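Give me the crumpled bag

I have become the person who brings up zip-lock bags at dinner. We've been comparing two gripper fingers since June, the blunt Molus pads and the angled ones Halás sells, and I can't think of a better test than a big clear bag with a slider on it. Pick-and-place with cubes told me almost nothing. Both sets scored so close on cubes that I stopped writing it down.

Bags are wonderful! They're see-through, they crumple a different way every time, and the only part worth grabbing is a thin strip that wants to lie flat against the tablecloth. A blunt pad has to press down and hope. An angled finger can get its tip under the zipper and lift, and then the other arm has something to work with. I'd take the angled fingers for that alone, even though they're worse on cans (they are, a little).

My colleague Miloslav Dvořáček disagrees, and he's logged more hours on this than I have. His view is that we should fix the wrist cameras first, then argue about fingers. He has a point. Clear plastic over a busy print is hard to see, and we ran 507 trials at the Drarkdale bench before either of us looked properly at what the cameras were getting. In seven of the eleven sessions I went back through, the arm closed on a fold in the bag while the zipper sat right next to it. Blame the finger for that if you like; I don't think it's fair.

Still, I'd like more people to test this way. Put groceries on a patterned cloth, use two arms, and let the soft thing be the hard part. Gripper comparisons with one rigid object on a black mat are easy to repeat, and I understand why people like them, but I've never had to put away a rigid object on a black mat. I have had to hold a bag open and get bananas into it, usually while talking to somebody.
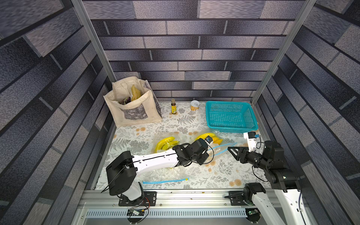
Opinion | Grippers & Hands

Next from the Gekdale bench: the same bag, three controllers, and Miloslav gets to pick the camera settings.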